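Skerurstead Household List
Subject: Re: Drying small things indoors without losing them
Date: September 28, 2026

I have trimmed the earlier message to the parts I am answering. The full one is in the archive.

> We have moved into one of the flats on Sondmont and there is no
> outside line and no room for the big airer we had at the last place.
> Shirts and towels we can manage. It is the small washing that beats
> us. Socks, flannels, tea towels, the little cloths from the kitchen.
> They go over the radiator, fall down the back, and turn up a
> fortnight later stiff as a board.
>
> Does anybody use those hangers with clips on? I bought one years ago
> with a round frame and it tipped over to one side as soon as anything
> was on it. I would rather not buy another if they are all like that.
> Also, do you peg socks by the toe or by the top? My mother was
> very firm about the toe but I have never known why.
>
> Last thing, is there any way of keeping the pairs together? I seem to
> spend half of Sunday evening matching.

We have been in the same block for almost 18 years and had the same trouble to begin with, so I can answer most of this. I can't help with the back of the radiator except to say that a wooden spoon with a bit of double-sided tape on the end will reach down there.

On the hangers, they are not all like that. There are two main sorts. The round or square ones have clips all the way round and hang from the middle, and they do tip if you load one side first. You can get round this by putting one thing on, then the next thing directly opposite, and so on, but when you are tired and it is late you don't bother, and then it is on the floor. The other sort is a single straight bar with a row of clips under it, like a coat hanger. It holds less. It can still tilt, but with one row you see straight away what is happening and you move a clip or two along. 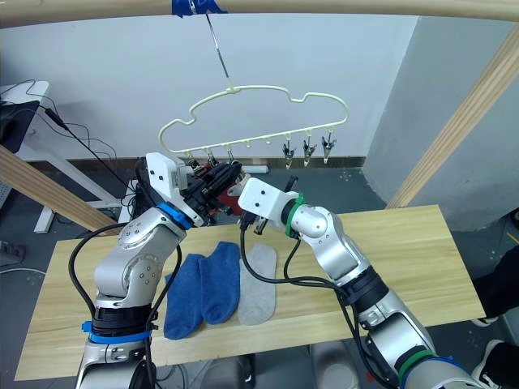
The straight kind is what I would buy if I were starting again, and I would look at the clips before anything else. What you want is a clip that opens wide enough for a thick sock top and closes hard enough to hold a wet one. Six clips on a cream plastic hanger, as on the one in the picture, with its wavy top edge, is a sensible size for a small flat. That will do three pairs of socks, or a pair and a few cloths, and you can lift the whole thing with one hand. Pointed metal jaws like those have a good bite on towelling and ordinary cotton. I would keep them off anything fine, and off tights altogether. All-plastic clips are kinder but in my experience the springs go sooner, and once one has gone the hanger is a nuisance.

Look as well at how the clips are fixed to the bar. If they slide they will bunch up at the low end as soon as the hanger leans, and everything under them will be pressed together and stay damp. If you find you have that kind, a rubber band wound twice round the bar on each side of a clip will hold it where you want it.

Now where to hang it. A hook over a door is no good, as the door gets used. The shower rail is all right if the window is open. We have a length of wooden pole across the end of the passage, resting on two brackets, and everything goes on that. The hooks used to slide along whenever the front door banged, so each one now has its place marked with tape wound round the pole on either side. Any tape will do but change it now and again, as it goes gummy. The pole was cut for us at Dimitriou on the corner, and they did the ends for nothing. Ask for it sanded if you are going to hang anything directly over it.

Toe or top? I peg by the top, at the back, with only a small pinch of the ribbing in the clip. My reasoning is that the toe and heel are the thickest parts and take the longest, and they may as well be in the open air with nothing gripping them. The argument for the toe is that the weight of the water does not pull on the elastic. With thin socks it makes no difference that I have ever seen. With heavy walking socks your mother may have a point, and for those I would use two clips, one each side of the top, or lay them flat.

As to pairs, I do the matching before anything is hung, not after. The socks come out of the basket on to the table and are laid flat next to each other with the toes all facing the same way. Anything without a partner is put to one side at that stage. Then they go up in twos on neighbouring clips, and when they are dry they come down in twos and are folded there and then. It takes a few minutes with wet socks and saves a good deal longer with dry ones. If you have several people's dark socks in one wash it is worth doing the laying out in daylight, as navy and black look the same under our kitchen bulb and probably under yours.

Colours I would be careful with. A red cloth that has never been washed before should not hang touching a pale sock while both are wet. I leave a clip empty between them. This also helps them dry, so if you have the room leave a gap between everything thick.

A few smaller points, in no order.

Spin twice. Socks and cloths can take it, and it takes hours off the drying.

Give each thing a sharp shake before it goes in the clip, and pull the sock straight down its length. They fold much better afterwards.

Turn the hanger round halfway through if one side of it faces the wall.

Don't put it straight over the radiator. Two or three feet away, with the window open a crack, works better in our flat, and you will have less water on the glass. In December we run the small Idilau dehumidifier as well, with the door closed, and a full hanger put up after supper is usually dry by breakfast. The rest of the year we don't need it.

Take the hanger down when it is empty. Left up, ours gets walked into, and the clips catch in hair.

If you would like to try the straight sort before spending anything, we have a spare one with a full set of clips which you are welcome to have. We are at number 127, and it can be left with the post on the shelf downstairs if you tell me when. I also have an offcut of the pole, a bit under three feet, which might fit across your airing cupboard. I don't know if the cupboards on your side are the same width as ours, so measure first.

One question back to the list. Has anyone found replacement clips sold on their own? The only ones I have seen came in a bag far too big for one household, and I would happily split it with somebody.

Number 127, Sondmont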